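The Low Shelf

When I was a child, the plates in our house lived in a dark cupboard and came out only at mealtimes. You opened the door, the hinge complained, and somebody shouted to be careful. So I was surprised, the first time I rented a room of my own, to find that the former tenant had left me no cupboard. She left a small raised shelf, standing on the table, and she left it empty. I have kept my bowls in the open since that day.

This is a feature about such shelves, and about what people put on them. It began with a letter. In August a reader from Furkstead, Hamish Jardine, wrote to us that he had measured everything in his kitchen that could be stacked and had given away the rest. He kept 123 pieces. "It is still too many," he wrote, "but I can now find the soup bowls." We printed four lines of his letter and received more than 200 replies, most of them from people who wanted to argue with him about stacking.

The arguments were better than I expected. A potter in Lorkthorpe, Rweyemamu by name, told me that stacking is good for bowls and bad for plates, for a plate with a pattern on its rim deserves to be seen. Her advice is to lean or spread the plates and to nest the bowls by size, the strongest color at the bottom. Other readers put the plates away first and let the bowls wait on the table until there is room. I have tried both ways. The second one is quicker, but it leaves you with a table on which you cannot eat.

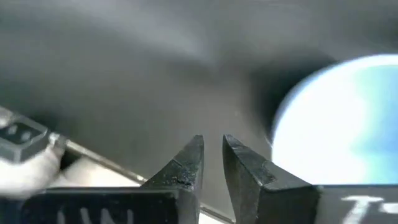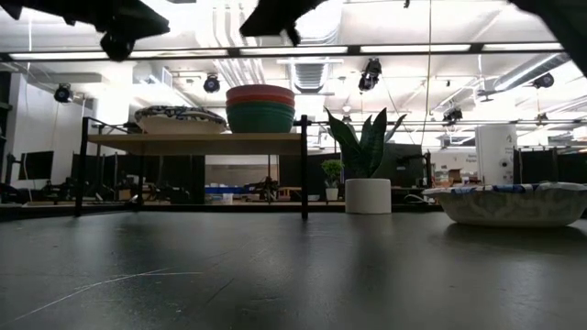
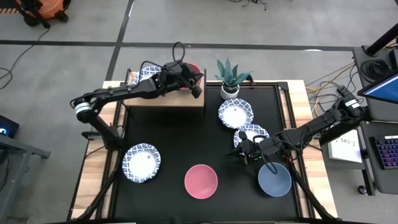 Issue 210 – Home and Table

What I like in a low shelf is that it asks very little. A wooden top and thin metal legs are enough. It makes two floors out of one, and the eye understands at once that the upper floor is for things that have found their place. A bowl with a dark blue pattern looks more serious there. Red and coral rims, nested over a teal green, look almost like fruit.

The plant is important also. A snake plant beside the shelf, in a plain white pot, gives height where the dishes give only circles. It does not mind a missed watering, and its leaves go up and not over the plates. Hưng Lương, who fits out small apartments and has done so for most of his working life, puts one in nearly every kitchen he plans. He warned me only about the pot. "Choose it white or choose it clay," he said. "A pot with a pattern will fight with the dishes."

He has other rules, and I copied them in my notebook. Leave a hand's width free at one end of the shelf. Do not mix more than two patterns. Blue rims can live with almost any plain color, pink too, but the pink bowl should stand a little apart – it is a guest, he says, and it should have some air.

I asked him what he does with the plates that do not fit. He laughed and showed me his own table, where five of them were lying around a jar of pencils. He was going to put them up after lunch.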